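3.2 Collecting the demonstrations

All demonstrations were given by remote control from a second, smaller arm, which the operator moves by hand and the Ravham arm copies with varying degrees of enthusiasm. Commands and wrist views were logged through Zotier. We had planned to teach by pushing the arm itself, but a hand on the wrist tends to end up in the wrist view, and a policy trained that way learns mainly to wait for a hand.
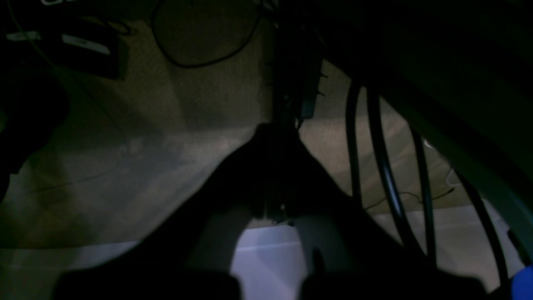
Figure 4. Wrist view with the gripper over the floor, cables to the right.

The operators' first lesson concerned depth. From the wrist, a fold of cloth and its own shadow look much alike, and early trials produced many confident grasps of the shadow. We kept these - they are labeled as failures - and the Birkska set now holds 1150 demonstrations, of which 1000 are used for training. 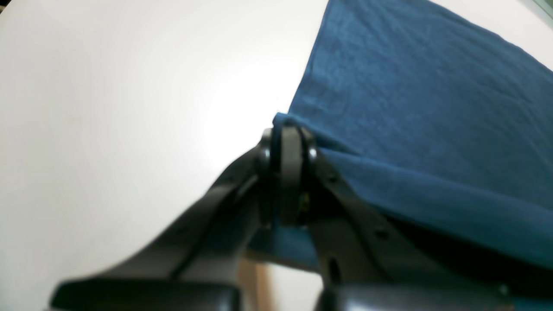 A grasp was scored as good if the fabric stayed between the fingers for the whole lift. Nine operators took part, each limited to 90 minutes a day, a rule we adopted on a Wednesday after reviewing what people do to cloth in their third hour.

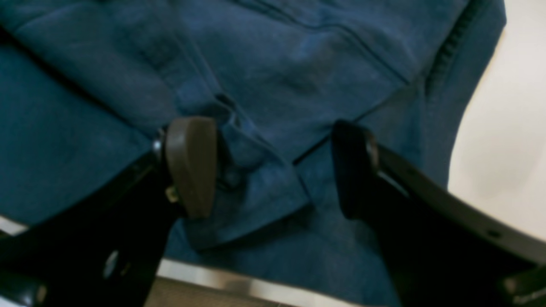 Garments proved harder than flat cloths, as seams and hems offer several edges to grab and only one of them is usually the one intended. Operators disagreed about which. We left their disagreements in the data, and the Ryu policy described in Section 4 inherits them, hesitating over a hem much as its teachers did.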